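How to run a robot arm demonstration at an open day

Wovum opens its workshop to visitors each October, and these are the steps we follow for the kitchen task. It suits a group of 4 to 12 people and lasts 35 minutes with questions. You will need the arm, a fridge, a desk and a few bottled drinks.

1. Set up the room

Clear the floor between the fridge and the desk. Put a strip of tape where visitors should stand, two metres back from the reach of the arm. Wipe the desk and the fridge doors before people arrive.

Start the Bumix controller at least 47 minutes before the first group. It needs time to run its checks, and you will want one full practice run after that. Keep the stop button on the visitors' side of the room with a member of staff next to it.
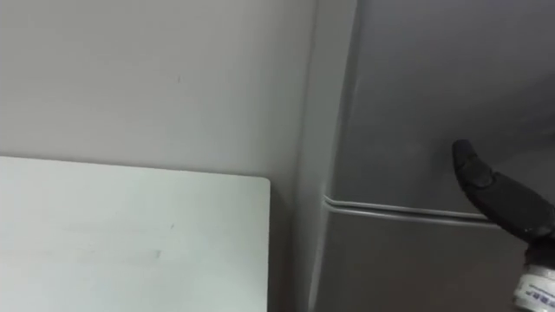

Approach speed is the setting that matters most in the first half of the task. We use the slow profile for anything near the fridge. Visitors tend to watch the fingertip, and when it is as close to the grey door as this, just over the gap between the upper and lower panels, they go quiet and want to see what it does next. Leave the talking until the arm has moved away. If the fridge has no handle on the front, tell the group beforehand that the arm works from the edge of the door.

2. Explain the grip

Before the bottle part, pass round a spare finger from the Carrilho gripper so people can bend the joints. Children usually ask how strong it is. Let them press it against their palm, with the power off.

Set the grip force to level 2 for a full plastic bottle. Level 3 dents the sides. Use a bottle with its cap screwed on tight, and keep a cloth nearby. 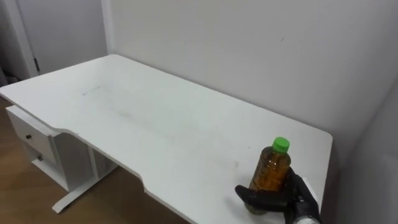 Run the lift twice. The first time, say nothing and let the group watch. The second time, talk through each stage as it happens: reach, close, lift, hold, put down. If the arm misses, press pause, move it back to the start position and go again. Visitors don't mind a miss, and it often leads to better questions.

3. Take questions

Allow ten minutes. The usual ones are about cost, safety and whether the arm can wash up. Have the Cliltedau leaflet ready for anyone who wants technical details.

4. Reset for the next group

Return the arm to its rest position, check the tape and swap the bottle if the plastic has creased. Save the log under the time of the session, such as 2 pm, so that any faults can be traced later.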